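3/19/20

Notebook, scope-of-practice workshop, prep and first run

Spent the morning on the referral handout and the afternoon running it past Parviz and two people from the Gamar office. Writing this up now while I remember which parts went badly.

Background for anyone picking this up later. The workshop is for practitioners who do relaxation and guided imagery work without a clinical license. Most of them know they can help a client with test nerves or public speaking. They get shaky when a client brings up pain, panic attacks or sleep trouble and says the doctor is fine with it. The handout is supposed to tell them what to do next, on one sheet.

Draft 4 of the handout came out at 1,163 words. Too long for one sheet unless the type is tiny. Parviz wants 560 and marked it up to show it can be done. He cut the history section completely, which I can live with. He also cut the paragraph on verbal referrals and I put that one back, shorter. People ask about it every time.

1. Intake form

Old form had a single line, "Reason for visit." Changed it to two: what the client wants to work on, and whether a licensed provider is treating them for it now. If yes, name and phone. Gamar people said the Sistton version of the form already asks this but puts it on the back, where it gets missed. Ours is on the front under the address.

Still need a box for the date the referral was received. Gervasio noticed that the sample letter has a date and the form has nowhere to copy it.

2. Role play

Ran it with 14 case cards. Card 3 (client with migraines, letter from a dentist) took far too long. The group split on whether a dentist's letter covers headaches at all. My note on the card said "refer back and ask," and I think that holds, but the card should say what the letter actually says. Rewrite it with the full text of the letter.

Card 9 went well. Client wants to quit smoking, mentions chest tightness halfway through the session. Everyone stopped the session. Two of them forgot to write anything down afterward, so add a line about notes to the debrief.

Card 11 is too close to card 6. Drop one. Parviz prefers 6. 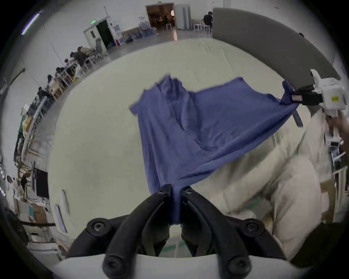
3. Wording on websites and cards

Went through sample ads we wrote ourselves. The group was quick to flag "treats" and "cures." Slower on "therapy for anxiety," and one person argued that everybody uses it. Could be so, but the exercise is about what a reader would take it to mean. Suggested swap was "relaxation training for everyday stress." Clunky. Leave it open and ask the next group.

Also want a disclosure statement in the packet that clients get before the first session: training, what the service is, what it is not, who to complain to. The Didenko packet had one but it ran three pages and the signature line was on a page by itself. I'd like ours on one page.

4. Records

Not enough time for this. Got through storage and skipped how long to keep files. Gervasio will look up the retention question and check it with a lawyer before we print any number of years. Until then the slide stays blank.

Costs so far: printing and binding quote from Clolteck is $1,690 for the full run, covers included. Asked them to requote without the tabs.

To do before the April session:
Parviz — handout down to one sheet, verbal referral paragraph stays
Gervasio — retention, date box on intake form
Me — cards 3 and 11, debrief sheet, disclosure page
Send Gamar the revised form once the date box is in

Question I couldn't answer today: if the referring provider retires or moves away, does the client need a new letter to continue? I said I would ask. Put it on the list for the lawyer along with retention.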